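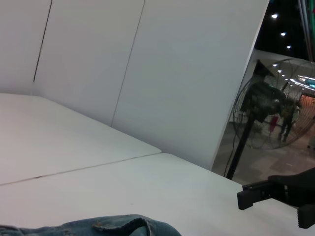

Week 7: Folding denim (handout for the Keninside home skills course)

Hi all. These are my notes for Mon 15 June, tidied up a bit so you can read them without my arrows all over the margins. Please bring one pair of jeans from home, any size, clean and dry. Worn-in ones are fine and I'd even say better, as new denim fights you the whole way and you'll go home cranky.

Before you fold

Clear your table and wipe it down, especially along any join where two tops meet. Grime loves a join and pale pockets will pick it up (ask me how my good cream pair went in April). Empty the pockets, do up the button and zip, and turn the legs right side out. Then give the whole thing one good shake from the waistband and lay it flat.

The lengthwise fold

1. Lay one leg over the other, back pockets facing out. I like pockets out so I can tell my pairs apart on the shelf.
2. Tuck the pointy bit of the seat back in line with the leg. Everybody skips this and then wonders why the stack leans!
3. Smooth from the waist to the hem with a flat hand. Don't drag, you'll only pull the top leg off the bottom one.
4. Take one end in each grip, lift a little and hold the bundle level. A gentle pull is plenty.

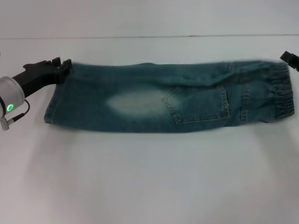 Fig. 2 – Jeans folded lengthwise and held at both ends just above the table. The top edge runs fairly straight and the bottom edge sags a little toward the middle.

A bit of sag is normal in soft denim, so don't stretch harder to get rid of it. Put the bundle down, run your hand along the lower edge and carry on. If the sag is really lopsided your legs weren't lined up in step 1, so open it out and start over.

From there it's your choice. For a drawer, fold in half and then in thirds so the jeans stand up on their own. For a shelf, fold in half and in half again. I've been a drawer person for 11 years and I'm not neutral on this, sorry.

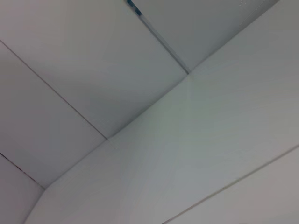
Shelf people do have one good argument, which is that a deep stack is quick to put away. Keep it low, though, or you'll be hauling out the bottom pair and refolding the lot every weekend. Heavy pairs go at the bottom, and anything with a fraying hem goes in with the hem tucked inside so it doesn't catch.

For next time

Practise both folds at home, 2 pairs each way. Drarnenbridge students can join our session if theirs gets moved, just email me first. We'll be on to fitted sheets, so bring a queen size if you've got one and a bit of patience as well.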